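Sorting out a parent's pension from another country

Seija Ikonen has spent most of her working life on pension paperwork. She runs the family claims desk at Nidico, a small advice firm in Verkthorpe, and deals mainly with people whose mother or father worked abroad and died with a pension still being paid.
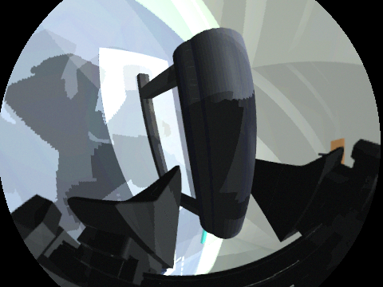
The first thing she asks a new client is whether anyone has told the pension provider. Often the answer is no. "People ring the bank, they ring the council, and the overseas pension gets left because the letters are in another language," she says. Her advice is to put everything that has come through the post in one pile and read none of it on the first evening. Make a drink, something dark and strong in a mug with a proper handle, and only look for reference numbers. The reading can wait until there is a list of who has to be contacted.

The trouble with leaving it is overpayment. A pension normally stops at death, but the provider can't stop it until it knows. One family she helped in March had to send back 1,472 pounds, paid in over several months. "They had used part of it for the funeral. They thought it was theirs. We agreed instalments in the end, but it was an unpleasant letter to get."

Then there is the question of what the family may be owed. Some schemes pay a lump sum if the member dies within a set period of retiring. Others pay a smaller pension to a husband, wife or partner, and a few pay something to children still in education. Grown-up children usually get nothing regular, which Ikonen says is the hardest part to explain. "They have seen a figure on a statement and they think of it as savings. With many of these pensions there isn't a pot. There was an income, and it has ended."

Mio Hattori, who handles the tax side at the same firm, joined us for part of the conversation. She says a lump sum may be taxed in the country it comes from, in the country where it is received, or in both, and that the forms to avoid paying twice must often go in before the money is released. "Ask before you sign the payment form. Afterwards you are claiming a refund, and that is slow."

Nidico logs its cases on a system called Jandex, and 453 families have been through the desk so far. More than half, Ikonen says, were missing a certified copy of the death certificate when they first got in touch. She tells people to order 5.

What does the firm charge? A standard case is 590 pounds, agreed at the start. Ikonen is clear that plenty of people don't need to pay it. If there is one scheme and one surviving spouse, she sends them away with a checklist.

Interview carried out in September 2018.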